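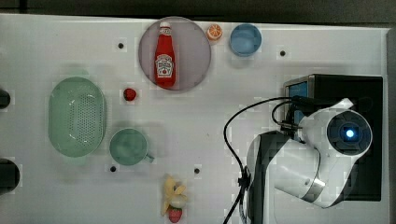

Equipment notes: the Sineck tabletop kit

The Sineck kit has been on the bench since September, and the evaluation period closes on Thu 2 November. Members who want time on it before then should book through Marisol Cuadros. What follows is a summary of the setup, the test routine and the open problems, for those deciding whether to put it on next year's equipment request.

What is in the package

Sineck sells the kit as a single line item: arm, controller, work surface, cabling and a license for the teaching software. Roltirau is the only distributor that would quote us with on-site setup included. Londoño quoted the same hardware without setup and with a longer lead time. Neither quote covers spare fingers for the gripper, and those should be treated as a consumable.

The work surface has mounting holes, and the fixture plates supplied with the kit bolt straight to them. We left the fixtures off for this evaluation. All objects were placed by hand and the layout was changed between runs, so that the software could not depend on a part being where it was last time.

Setup

Yhon Apaza and Fredy Flores did the installation with the Roltirau technician. Unpacking and leveling took a morning. Calibration took the rest of the day and had to be repeated because the first pass was done with the window blinds open. Calibrate under the lighting you intend to work in. The manual mentions this on page 56, well after the calibration chapter.

Cable routing needs some thought. The supplied clips hold, but the cable that comes off the head of the arm needs a generous loop or it will pull at the far end of the reach. Leave more slack than the drawing shows, then jog the arm through its full range by hand before running anything under power.

The object set

We used household items and toy food: a plate, a bowl, a mug, a mint-green oval colander, a ketchup bottle, an orange slice, a peeled banana and two strawberries. The set is cheap to replace and covers a useful spread of shapes. The strawberries are the smallest pieces and the banana has the least regular outline, with its peel flaps splayed out. The colander is there mainly as a target to place things in.

Test routine

Each run is one typed instruction, for example "put the strawberry in the colander" or "move the orange slice to the bowl." The run is scored as complete, partial or failed. Partial means the right object was picked up and then dropped or put in the wrong place. The layout is reset after every run.

We logged 373 runs. The log, with the instruction text and the score for each, is in the shared folder under Dilska, the name we gave the evaluation project. Please do not sort the master sheet. Make a copy first.

Findings so far

Picking is reliable on the orange slice and on the mug when the handle is clear of other objects. The bottle is reliable lying down if the software approaches across its narrow dimension. When it approaches along the length, the fingers close on the cap and slip. Fidelina Muñoz found that adding "by the middle" to the instruction corrects this most of the time.

The banana is the weakest item. The software tends to select a flap as the grasp point, lifts, and loses the piece before it clears the table. Retraining with 20 extra demonstrations helped a little. A second batch made no measurable difference.

Instructions that name an object present more than once are handled badly. With both strawberries out, "the strawberry" should prompt a question back to the operator. The software picks one and proceeds. Sineck support has acknowledged the ticket and given no date.

Placing is better than picking. Anything that reaches the colander goes in. The bowl is a smaller target and is missed more often, usually on the side farthest from the arm.

Software and support

The teaching interface is clear enough that new users were recording their own demonstrations within one session. Export is limited to the vendor format. A converter exists, but it drops the timestamps, so keep the original files.

Support replies within two working days, by email only. The Roltirau contact is quicker for anything mechanical.

Open items

Cristian Echeverri is still waiting for a written price on extended warranty and on the second license seat. Noise and power draw have not been measured. We also want a full day of continuous running before returning the unit, and so far the longest session has been an afternoon.

Comments on the draft scoring sheet go to Cristian. Booking slots are one hour, two people maximum at the bench, and the layout should be left as the next user's sheet specifies.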